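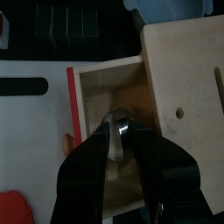 Grillville Service Line Inventory
Interim progress report to the Brunside Water Fund
Submitted 2023-06-09

Reporting period

This report covers work from the start of the second grant period in February through the end of last month. It follows the outline in the grant agreement. Expenses are reported separately on the standard form.

Purpose of the grant

The grant pays for an inventory of the water service lines in Grillville: the pipe material on the public side, the material on the private side, the diameter, and the year of installation where it can be established. The utility's own records are incomplete before the 1960s. For many older streets the only source is a handwritten tap card, and a share of those cards give a diameter and no material.

Work completed

Records review. All tap cards for the Old Mill, Depot and North Hill zones have been read and entered. The total entered in this period is 1,046 cards. Where the card and the later meter record disagree, both values were kept and the address was flagged for a field check. The most common conflict is a card that says galvanized and a meter record that says copper, which usually points to a partial replacement at the curb stop.

Field verification. Crews from Soliman verified 836 addresses. The standard method is a visual check and scratch test at the meter, with the result entered on a tablet before the crew leaves the property. Where the meter is in an outside pit, no appointment is needed and the work goes quickly. Basement meters take longer, mainly because of missed appointments. Each missed appointment is rescheduled once and then moved to the mail list.

Vacuum excavation. Excavation was limited to addresses with no card and no indoor access. Production was slow in the Depot zone, where the fill contains brick and slag and the pipe is deeper than the standard drawings show. We have asked Soliman to record the depth at each hole so that the drawings can be corrected.

Data system. The inventory was moved from spreadsheets to Flisix in the first weeks of the period. Import errors were traced to corner lots that carry two street addresses. These are now keyed on the parcel number. The old spreadsheets are read-only and will be kept until the end of the grant.
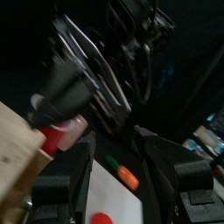
Open items

Unknown lines. At the close of the period, 369 addresses in the three completed zones still have an unknown material on the private side. They are concentrated in rental properties, where the account holder and the occupant are different people and our letters have gone to the account holder. A second mailing, addressed to the occupant, went out too late for the replies to be included here.

Galvanized lines. State guidance on galvanized pipe downstream of a former lead connection leaves some room for judgment when the history is missing. We are classifying these lines as requiring replacement unless a record shows otherwise. This raises the replacement estimate, and the Fund should expect the next cost table to be higher than the one in the application.

Right of entry. The agreement with the housing association in the South Flats zone has not been signed. The association has asked for changes to the paragraph on restoring lawns and walks. Field work there is on hold until that is settled, and the crew hours have been moved to North Hill.

Changes to scope

We request approval of one change. The application assumed that test holes would be dug on both sides of the curb stop. At most addresses the meter check already gives the private side, and one hole is enough. We propose to drop the second hole in those cases and use the savings for the mail survey, which can reach up to 4,000 households at the current printing rate. The total budget stays the same.

Next period

Work planned for the next period:

Finish card entry for South Flats and the rail yard streets
Complete field checks on flagged addresses in Old Mill
Enter replies from the occupant mailing
Correct the depth values on the Depot zone drawings
Submit the revised cost table for galvanized replacement

The next report is due at the end of the coming quarter. A current export of the inventory, with customer names removed, is available to Fund staff on request through the utility's engineering office.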